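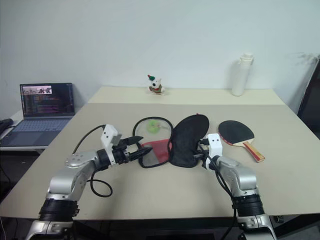
Figure 2. Soft-item practice on the Inimus two-arm bench kit: right gripper at the edge of the black padded item, table tennis paddle lying to its right.

8. Your first soft-item session

By now both arms are bolted down, the Cao control program is running on your laptop and you've driven each gripper open and closed by hand. Well done, the fiddly part is over! This section takes you through picking up things that bend, squash and slide, and it's the part of the kit we most enjoy showing people.

Before you begin

You'll need a clear stretch of table between the arms, the laptop within reach but off the working surface, and a few things to pick up. Fabric covers, small bags and bats are all good. A mix is best: something stiff, something floppy, something in between. Leave glass and anything with a sharp edge for another day.

CAUTION: Keep hands, sleeves and hair away from the table whenever the arms are live. Use the Pause key before you reach in, even to straighten one item.

Laying out the items

1. Press Pause in Cao and wait for the status line to read Held.
2. Place your items flat in the middle of the table, where both grippers can get to them. The kit can manage items that touch, but leave a finger's width between them for your first few tries.
3. Check the cables on both arms. Each needs enough slack for the arm to turn at the elbow, and neither should lie under an item or across the path of the fingers.
4. Move anything tall to the back of the table or take it off altogether. Reach at the front is set to 360 mm from each base, and you can change it under Limits.

Note: A loop of cable resting on the table is fine so long as it stays behind the fingers when they close. If yours keeps creeping forward, clip it to the upper arm (clips are in the small parts bag).

Making a pick

1. Choose Left or Right in Cao. Start with one arm only. Two is tempting, we know.
2. Set Grip to 40. This suits most padded fabric and you can go up or down from there.
3. Release Pause and steer the fingers to the edge of the item. Come in low and level, close to the tabletop.
4. Press gently into the edge until the fabric begins to give, then close the gripper.
5. Lift slowly, by a hand's height at most, and hold for a few seconds.
6. Lower the item, open the gripper and back away in a straight line.

If the item slides off across the table instead of folding into the fingers, bring the other gripper up on the far side as a stop. This is where a pair of arms really comes into its own – one holds, the other pinches, and a cover that seemed hopeless comes up in one go.

CAUTION: Don't let the fingers meet. Cao slows both arms as they get close, but it won't stop them if Close Work is ticked.

Stiff and thin items

A table tennis bat lying flat is harder than it looks. The blade leaves very little for the fingers to get under, so go for the handle. Turn the wrist until the fingers sit either side of the grip, drop Grip by a few points to save the wood, and lift from there.

Mesh can catch on the fingertips. If it does, press Pause, open the gripper with the hand control and ease the mesh off yourself. Don't pull away with the arm.

Saving what worked

Press Keep after a pick you're happy with and give it a name you'll recognise later. Saved picks can be replayed as long as the item goes back in the same spot. The soft mat from Ledholm has a printed grid that makes this much easier, though strips of tape on a bare table do the job too.

Ánh Doãn in our Nemosside workshop keeps the list of saved picks that owners have sent in, and it's well worth a browse once you've made a few of your own. Her folded-sock pick is a treat to watch.

When you've finished, send both arms to Rest before closing Cao. Section 9 covers handing an item from one gripper to the other.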